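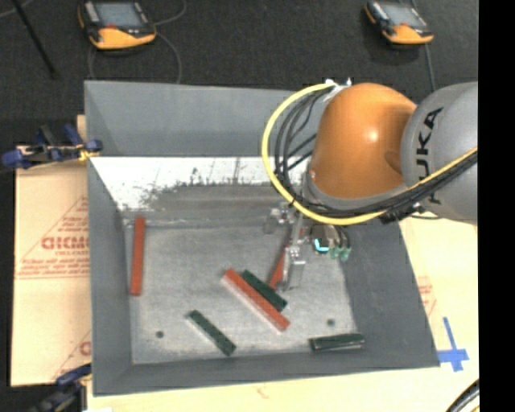 Galería: el cajón de piezas del taller de Havley

Categoría: Taller / Galerías / Almacén y orden
31 de enero de 2022 -- Por Roksolana Ivanyshyn

Varios lectores han escrito para preguntar cómo guardamos las barras de práctica en Havley. Las usamos en los ejercicios de clasificación y, entre una sesión y otra, van al cajón gris abierto, sin bandejas ni separadores. Probamos los separadores en junio y los quitamos a las dos semanas: las barras se atascaban en las esquinas y se perdía más tiempo sacándolas que ordenándolas.

Las barras
Son alargadas, de sección rectangular, en dos colores: rojo anaranjado y verde oscuro. Hay tres de cada color en el cajón. Las rojas corresponden al lote 556 y las verdes al 928, y los dos lotes se apuntan en hojas distintas.

La colocación
Se echan sin orden. Una roja ha quedado sola junto a la pared izquierda y otra, en diagonal hacia el centro, con una verde casi paralela al lado. Para los ejercicios nos interesa que caigan así, unas apartadas y otras juntas.

Las paredes
Están inclinadas hacia fuera, de modo que la boca es más ancha que el fondo. Es la forma que pedimos a Tollodley cuando encargamos el cajón -- el anterior tenía las paredes rectas y era incómodo de vaciar. La referencia del pedido es la 3390, por si alguien quiere consultarla con ellos.

El fondo
Metal gris claro, rozado y con manchas. Tiene dos agujeros pequeños y redondos, uno abajo a la izquierda y otro abajo a la derecha. No los tapamos. Al barrer conviene pasar la brocha también por ahí.

El desgaste
Donde más se nota es en la franja blanca, bajo la pared más alejada: está llena de arañazos y marcas oscuras, y el borde inferior es irregular. Yin propuso repintarla este invierno. De momento se queda como está, y si se repinta lo contaremos en otra galería.

La limpieza
Paño seco y brocha, con el cajón vacío. El producto que usábamos antes, el Caler, dejaba una película sobre el metal y las barras resbalaban demasiado. Queda medio bidón en la estantería 981 para quien lo quiera aprovechar en otra cosa.

Las fichas de los dos lotes se pueden pedir en el mostrador del taller. La próxima galería estará dedicada a las estanterías.

Utilizamos cookies propias y de terceros para mejorar la navegación. Si continúa en esta página, entendemos que acepta su uso. Aceptar -- Más información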